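**Kristóf Dobos appointed head coach of Pellel**

Jul 10, 2019

The board of Pellel has confirmed the appointment of Kristóf Dobos as head coach of the senior men's team. He has signed a two-year contract and will take charge of his first training session when the squad returns from the summer break.

Mr. Dobos joins the club from Negi, where he spent three seasons and led the side to promotion in his second. He played as a central defender for most of his career and made more than 200 league appearances before a knee injury ended his final season early. He holds the full coaching license required for the division.

The position had been vacant since the end of last season, when the club finished in 13th place and parted with its previous coach by mutual agreement. The board received 64 applications. Four candidates were invited to a second interview, and the decision in favor of Mr. Dobos was unanimous.

"I have brought teams to play at this ground and I know what the supporters expect," Mr. Dobos said. "We conceded too easily last season, and I use the word 'we' because I am now part of this club. Our first task is to defend better as a group."

The assistant coach and the goalkeeping coach will remain in their posts. A fitness coach is still to be appointed, and an announcement will follow once terms have been agreed. The under-19 team will continue under its present staff, although Mr. Dobos has asked that two of its players train with the senior squad until October.

**Preseason schedule**

Preseason training will be held at the main ground. Three friendly matches have been arranged, the first of them at home against Flilumen. The other two will be played away, and kickoff times will be published on the club website as soon as the host clubs confirm them. Supporters are asked not to travel before checking the times – last year's schedule changed twice at short notice.

**Season tickets**

Renewals are open at the ticket office and by mail. Current holders may keep their seats until the end of the renewal period, after which unclaimed seats will go on general sale. The price of an adult season ticket in the east stand remains at 70 euros. Holders who wish to move to another stand should state this on the renewal form and list a second choice.

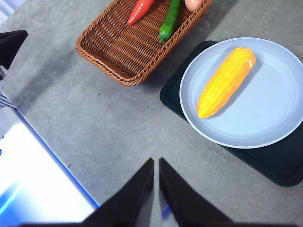 *A woven basket on a gray speckled countertop.*

**Match coverage**

The club has extended its agreement with Flideo for the coming season. All home league matches will be streamed live, and recordings will be available to members from the following morning. Away matches are included only where the host club has given permission. Members who already have an account do not need to register again.

Questions about tickets or membership may be sent to the club office, which will be open on weekday mornings throughout the summer.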